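Hanano release fault

The Hanano release fault is a failure of two-finger robot grippers in which the fingers open without a command while they hold an object. It is named after the Hanano laboratory, where it was first described on a tabletop system with two arms. The fault is also called "silent release" in the service notes of Borow, the maker of the gripper. It must not be confused with ordinary slipping, in which the fingers stay closed and the object moves between them.

Background

The Borow gripper closes its fingers with one small motor. When the fingers meet an object, the controller, made by Vemen, reads the motor current and keeps it at a fixed holding value. The same controller watches the temperature of the motor. If the temperature goes over a limit, it lowers the current in order to protect the windings.

The fault was first noticed with soft objects such as brushes. Bristles give way slowly under pressure, so the fingers continue to travel after the first contact.

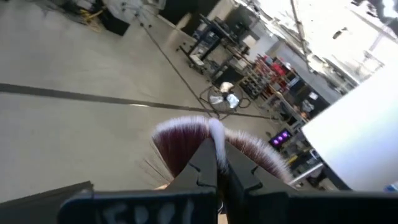 During this slow travel the controller does not find a stable end position and raises the current in small steps. The motor becomes warm in a few minutes. With a hard object the current usually settles at once, and the limit is reached much later or not at all.

Cause

The direct cause was an error in the Vemen software. After the temperature limit was passed, the holding value was set to zero for a short time before the lower value was loaded. A spring in the gripper then pushed the fingers apart. The interruption lasted 155 milliseconds, long enough to drop a light object. No error message was sent, and the arm continued its path with an empty gripper.

A second cause was found later by the integrator Leite. On five of the grippers it examined, the temperature sensor was fixed too close to the motor cable and gave readings that were too high. These grippers released more often, also with thin and hard objects like pens.

Tests

To measure the fault, the laboratory made a log of 3893 grasps. The fingers opened without a command in over 220 of them. Brushes were used in the first part of the tests. In the second part, pens were picked up from a wooden tabletop between the two arms. The pens showed fewer releases, but the operators found these harder to notice, as a pen can fall a short way and stay close to the gripper. 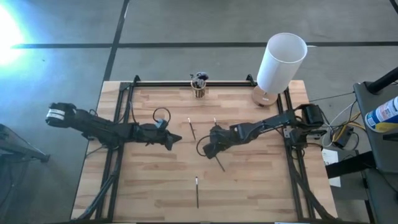
Safety

No injury was reported. The holding force is small, and the objects in the tests were light. Borow nevertheless advised users not to carry glass, blades or open containers of liquid with grippers that had the old software, and to keep hands out of the space under the arms.

Correction

Vemen changed the software in December. The lower holding value is now loaded before the old one is removed, and the controller sends a warning when the limit is near. Borow moved the sensor in later grippers. Older grippers can be corrected by hand by leading the motor cable along the other side of the housing.

See also

Grasp stability
Motor temperature protection
Fail-safe brake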